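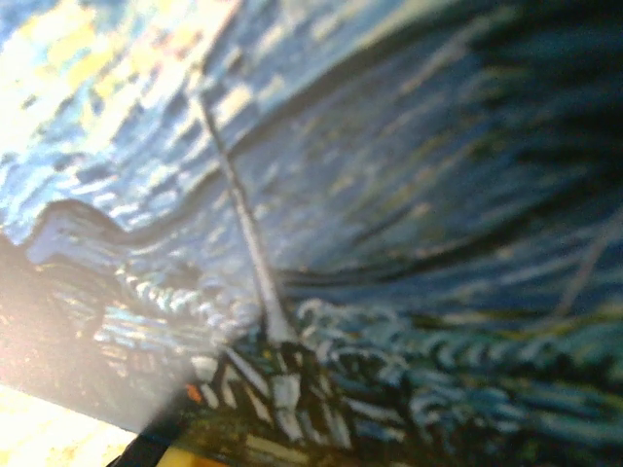
View from the wrist camera during a take

Wrist camera blur while recording hand-guided demos, two-arm cell
Posted by Halldóra Þórarinsdóttir in Teaching and Teleop

I am recording demonstrations for a task with flat printed items: bring both grippers in, hold the item from two sides, move it, let go. Two follower arms on one rail, driven by remote control from a pair of leader arms. One small camera at the wrist, one fixed camera over the table. Recording software is Mustov, default settings except for the frame rate.

Most wrist frames come out smeared while the arm is moving. The fixed camera is fine. I can still tell what I am looking at in the wrist view, but I can't find the edge of a print to within a few pixels, and the policy I trained on the first batch closes beside the item about as often as on it. I also get glare on one side of the wrist view, which doesn't help.

Exposure on the wrist camera was on auto. I have 460 episodes so far. Do I throw them out, or can I keep them and fix the rest? And is it the camera, or am I driving too fast?

Kendra Fehr
Both, most likely. Set exposure to manual first. Auto will pick a long shutter time whenever the gripper shades the lens, and close to the table the gripper is always shading something. Pick the shortest shutter you can live with, then raise gain until the print edges are readable. A noisy frame trains better than a smeared one in my experience. Lock white balance while you are in there.

For the glare, move the light or put a diffuser on it. Tilting the camera a few degrees can work too, but then you have changed the viewpoint and the old episodes no longer match the new ones.

On speed: slow down for the last part of the approach only. If you drive the whole episode slowly the policy learns to be slow everywhere, and you will be waiting on it for the rest of the project.
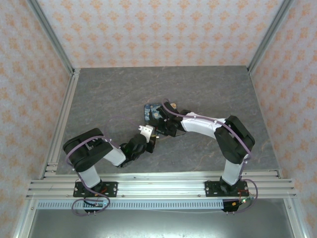
Leader-to-follower scaling is the other setting I would check. In Mustov it is one value for both arms, and at 1:1 every small shake in your hand goes straight to the gripper. With two arms on a shared rail, facing each other and leaving only a narrow gap between the grippers, shake on one side also gets into the other through the rail. I run a reduced ratio for anything done that close together. Clamp the leader bases as well. If they can slide on the desk you will fight them all day.

Check your cable slack before the next batch. A cable that pulls at full reach gives you a small drift that looks like operator error when you replay the joint logs.

As for the 460, don't throw them out yet. Sort by sharpness over the last second before the gripper closes and look at where the numbers split. On our cell (Varnometti arms, similar job) the split was obvious and we kept the upper part. Then retrain with the fixed camera only, as a baseline. If that does as well as both cameras together, your wrist stream is adding nothing and you know where the problem is.

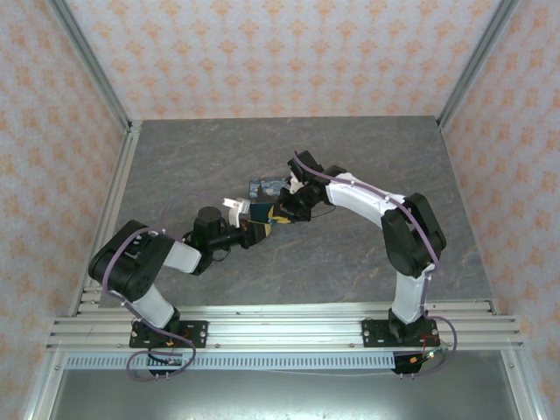

One caution on that baseline. From a fixed camera the gripper covers part of the item at the moment of contact, so a fixed-only policy may approach well and then grip badly. Score the two phases separately or the result will mislead you.

Didier Deschamps
just buy a global shutter camera

Kendra Fehr
Global shutter removes skew. It does nothing for blur from a long exposure, so she would have the same frames with straighter edges.

Ludivine Lefèvre
Agree with manual exposure. I would add: write the shutter and gain values into the episode metadata. We didn't, and ended up with over 1,000 episodes from three operators and no way to tell which had been recorded before the change. Also check that the wrist stream and joint stream use the same clock. Ours were off by 22 ms and it looked a lot like the problem you describe, with the gripper closing early on every try.

Halldóra Þórarinsdóttir
Manual exposure set, scaling reduced, leader bases clamped. Clocks were already shared. Will sort the old episodes on Monday and post the split.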